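"정리하면 마음이 가벼워진다는 말, 저는 숫자로 본 적이 없어요"

카타리나 살가두는 인터뷰를 시작하자마자 휴대전화부터 뒤집어 놓았다. 알림이 울리면 화가 난다고 했다. 알림의 절반은 그가 8년 동안 글을 써 온 바로 그 업계, 집 정리와 '미니멀 생활' 상품을 파는 회사들에서 온다.

"오늘 아침에도 하나 왔어요. 서랍 칸막이를 사면 인생의 우선순위가 보인대요. 칸막이가요."

살가두는 소비자 잡지 '린스'에서 생활용품 기사를 쓰다가 지금은 독립해 글을 쓴다. 최근 펴낸 소책자에서 그는 정리 상담 업체 '주디크'의 광고 문구를 한 줄씩 따라가며 근거를 물었다. 업체가 내세운 것은 고객 설문이었다. 응답자 1,838명 가운데 86퍼센트가 "삶이 나아졌다"고 답했다는 내용이다.

"누구한테 물었는지를 봐야죠. 돈을 내고 상담을 끝까지 받은 사람들이에요. 중간에 그만둔 사람은 설문지를 받지도 못했어요. 게다가 상담이 끝난 당일에 물었고요. 방금 미용실에서 나온 사람한테 머리가 마음에 드냐고 묻는 거랑 뭐가 달라요?"

반년 뒤에 다시 물어본 적이 있는지 업체에 문의했더니 "고객의 여정을 존중한다"는 답장이 왔다고 한다. 그는 그 문장을 두 번 읽어 주었다. 두 번 다 무슨 뜻인지 모르겠다는 얼굴이었다.

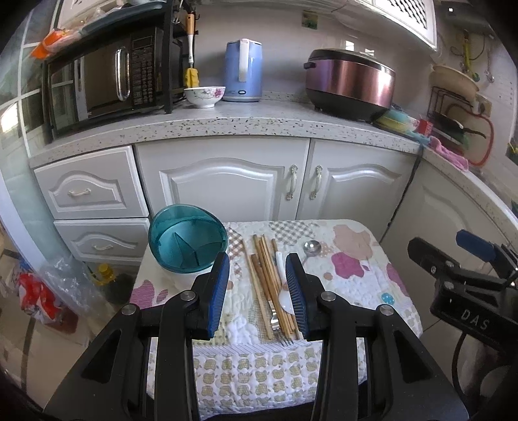
그렇다고 그가 어질러진 집을 옹호하는 것은 아니다. 찾는 물건이 제자리에 있으면 편하다. 거기까지는 동의한다. 그가 못마땅해하는 것은 그다음 단계, 편리함이 도덕이 되는 대목이다.

"부엌에 국자가 세 개 있으면 게으른 사람이고 하나 있으면 자기를 아는 사람이래요. 저희 할머니는 국자가 몇 개인지도 모르셨어요. 그래도 밥때를 놓친 적이 없는 분이에요."

버리기를 권하는 쪽에서 흔히 드는 계산도 있다. 집세를 면적으로 나누면 안 쓰는 물건이 차지하는 자리에도 돈이 든다는 것이다. 기자가 꽤 그럴듯하게 들린다고 하자 살가두는 고개를 저었다.

"그 상자를 버린다고 집주인이 집세를 깎아 주나요? 빈자리가 생길 뿐이에요. 그리고 그 자리에 뭐가 들어오는지 보세요. 같은 회사에서 파는 수납함이 들어와요."

실제로 주디크는 상담과 별도로 '조사르'라는 이름의 수납 용품을 판매한다. 살가두는 상담을 받은 열두 가구의 영수증을 직접 모아 보았다. 모두 상담 뒤에 새 물건을 샀고, 한 집은 수납 용품에만 거의 200유로를 썼다. 열두 가구로 무엇을 증명할 수 있느냐고 묻자 그는 순순히 인정했다.

"증명 못 해요. 책에도 그렇게 썼어요. 하지만 1,838명을 내세우는 쪽에서 먼저 영수증을 공개하면 저도 제 걸 치울게요."

그의 책을 모두가 반기지는 않는다. 에티오피아 출신의 직물 수선가 우비트 엔달레는 원고를 먼저 읽고 장문의 반론을 보냈다. 살가두는 그 편지를 책 뒤에 그대로 실었다. 엔달레는 전화 통화에서 이렇게 말했다.

"카타리나는 회사를 비판하면서 사람까지 좀 비웃어요. 제 손님 중에는 남편이 죽고 나서 옷장을 못 여는 분이 있었어요. 그분한테는 옆에 앉아서 한 벌씩 같이 꺼내 줄 사람이 필요했고, 돈을 내고라도 구하셨죠. 그게 바보 같은 일인가요?"

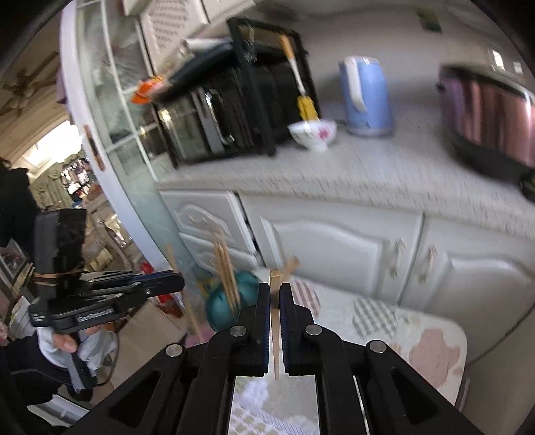

살가두는 이 지적이 제일 아팠다고 했다. 초고에 있던 농담 몇 개를 지웠고, 사별한 사람들에 관한 장을 새로 썼다. 다만 결론까지 바꾸지는 않았다.

"옆에 앉아 주는 일에 값을 매기는 건 괜찮아요. 그런데 그 값표 밑에 '과학적으로 입증된 5단계'라고 적혀 있으면 저는 논문을 달라고 할 수밖에 없어요. 받은 건 블로그 글 하나였고요."

기자에게도 의심스러운 구석은 남는다. 살가두의 책 역시 팔려고 만든 물건이고, 표지에는 '당신의 서랍은 죄가 없다'는, 광고 문구라고 해도 믿을 만한 부제가 붙어 있다. 이 점을 꺼내자 그는 웃지 않았다.

"부제는 출판사 플룰로브에서 정했어요. 저는 반대했고요. 그런데 그 부제 덕에 팔렸다고 하니까 할 말이 없네요. 첫 달에 1,962부예요. 제 예전 책은 그만큼 나가는 데 2년 걸렸어요."

정리법을 묻는 독자 편지에는 뭐라고 답하느냐는 질문에는 한참 뜸을 들였다. 대개는 답장을 못 한다고 했다. 한번은 냄비 뚜껑을 어디에 두어야 하느냐는 편지가 왔는데, 그는 냄비 위라고 써 보냈다. 독자는 답이 성의 없다며 다시 편지를 보내왔다.

"그분 말이 맞을지도 몰라요. 뚜껑이 냄비보다 많은 집이었거든요."

개정판은 10월에 나온다. 주디크에는 다시 한번 질문지를 보내 두었고, 인터뷰를 마칠 때까지 답은 오지 않았다.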